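Moushumi Wickramasinghe
Sunday, March 28, 2021

Steamed buns thread, as promised to the people who asked after last week. It's long. Mute me if you're only here for the allotment.

1/ I've been making these since February. First lot were grey and flat, second lot were fine on top and soggy underneath, and after that they slowly got better. I am not a baker. I work in the office at a joinery firm in Wasness.

2/ Dough for one batch: plain flour, warm water, a bit of sugar, dried yeast, a spoonful of oil. I use the cheap plain flour from the shop on Bimcombe Road. Strong bread flour makes them chewy, and my mum sent hers back to the kitchen when I tried it.

3/ Knead until it's smooth. Longer than you want to. If the dough still looks like the surface of the moon, the buns will too.

4/ First rise in a covered bowl until it's doubled. My kitchen is cold so I put the bowl in the oven with only the light on. Then knock all the air out. I mean all of it. Press it flat, fold it, press it again. Big bubbles left in now come up as blisters later.

5/ Shape into rounds, seam underneath. I weigh mine now and they go in at the same size. When I guessed, the little ones were done and the big ones were still gluey in the middle.

6/ Second rise is shorter and it's the one I got wrong for weeks. You want them puffy and light when you pick one up. If they've started spreading sideways you've left it too long, so get them in straight away and accept the shape.

7/ Filling: I've mostly stopped. Plain ones keep better and go with anything. If you do fill them, keep it dry and cold. Lazarević at work does a mushroom and cabbage one which is very good, but he squeezes the cabbage out in a tea towel first and I can't be bothered on a weeknight.

8/ On the steamer. I had bamboo baskets over a wok for years and gave them to my sister. An electric one sits on the table and I don't lose a hob ring. Several of you asked if it was an Ovlow. No, my neighbour has the Ovlow and she likes it, but I haven't used it so I can't tell you anything.

9/ Fill the base to the line before you plug it in. I let it get going with the lid on and put the buns in once there's proper steam. Other people start from cold. I've tried both and prefer mine, but the cold start people are not wrong, their buns rise a bit more.

10/ Squares of baking paper under each bun if your basket has holes in the bottom. Or brush it with oil. I've done it with neither and spent the evening with a cocktail stick.

11/ Don't crowd them. I'd sooner do several small rounds than one full basket where they all join up and tear when you pull them apart.
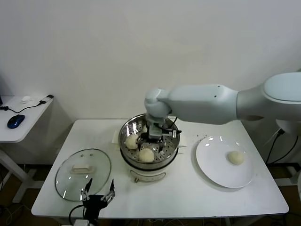 12/ Back to timing. 21 minutes for mine, from when the steam's going. Then switch off and leave the lid alone for 3 minutes. That rest matters. Whip the lid off straight away and the tops can drop and pucker.

13/ When you do lift it, lift it away from your face and tip it so the drips go down the side and not on to the buns. Water on the tops gives you shiny yellowish patches. They taste the same. If your lid drips a lot, tie a tea towel round it, ends up on top and well clear of everything.

14/ Put the lid down upside down. Then the wet stays in the glass and you're not mopping the table.

15/ Wrinkles. Most of the questions were about wrinkles. In my experience it's one of: second rise too long, lid off too fast, or steam too fierce. A bit of wrinkling I ignore. They're still soft and they still get eaten.

16/ Keeping them: a day in a tin, otherwise freezer. Cool them completely first, then bag them with the air pressed out. Steam from frozen. The microwave works with a damp bit of kitchen roll over the top but eat it at once, it goes like rubber if you wander off.

17/ Cleaning. Unplug, let it go cold, tip the water out. The basket goes in the sink to soak before the dough sets in the holes. We have hard water here so I descale the base with white vinegar when it starts looking chalky, then boil it once with plain water and throw that away.

18/ Somebody asked if you can use wholemeal. Half and half, yes. All wholemeal came out heavy and I ended up slicing it for toast.

19/ And yes, you can halve the recipe. The yeast too, I forgot that once.

20/ I'll put the weights up tomorrow when I've found the envelope I wrote them on. It's in the drawer with the batteries, I think.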